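Plorach laundry arm – loading and unloading for small on-site laundries

For care homes, hostels, gyms, anywhere with a front-loader and a back room. Order no. 3657. 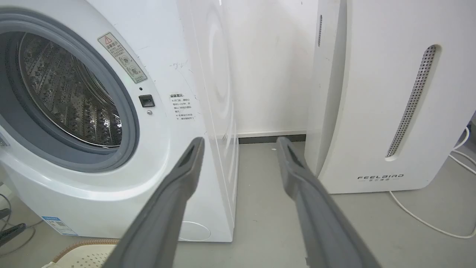 One reader of our August newsletter wanted to know if this means fewer hours for the laundry staff. Fair question, and the one we get most. At Skonach, our first site, the hours stayed the same. What moved is what people do in them. Less bending into the drum, more time on sorting, mending, and getting the right sweater back to the right room. We can't promise what your manager will do with the time. Ask before you buy, and ask the people on shift too.

What it does
Takes laundry out of a basket, puts it in the drum. Takes it out again at the end. Two fingers, open cutouts near the tips, small camera at the wrist. Works with ordinary front-loaders, round door. No need to replace the washer you have.

What it doesn't do
Sort colors. Check pockets. Fold. Treat stains. Decide what goes on hot. All of that stays with your staff, and so does the detergent (we tried, it was a mess).

Getting the room ready
– Washer door has to swing all the way open
– Power cords off the floor where the arm travels, clip them to the wall if you can
– Other appliances can stay, but tell us about them at setup so the arm learns where they are
– Leave warning labels on the machine. Don't peel them, don't cover them
– Baskets: open top, stiff sides. Soft bags collapse and the arm gives up

Who runs it
Anyone on shift. Training is 3 hours, on your own machines, in work time please. Start, pause, stop are real buttons, big ones, glove friendly. If it drops a sock it stops and waits for somebody to pick it up. Staff at Skonach found this annoying for the first week or so and asked for a quieter beep. Quieter beep is now standard.

Noise is low, you'll hear the washer over it. Pausing it by hand is always OK, it won't log who pressed the button. We were asked to add that and said no.

What's in the box
Arm, floor stand, wrist camera, spare finger pads, button panel, wall clips for cables, printed guide. Basket not inlcuded.

Warranty and service
18 months on the arm, 12 on the finger pads if they wear thru in normal use. Service visits by Yoshida, same people who do the setup. Keep the packaging till they've been.

Stock
Next batch ships from the Varnura warehouse. Prices on request – tell us how many washers and how wide the gap is beside each one, we need both to quote.

Page updated 03/12/2025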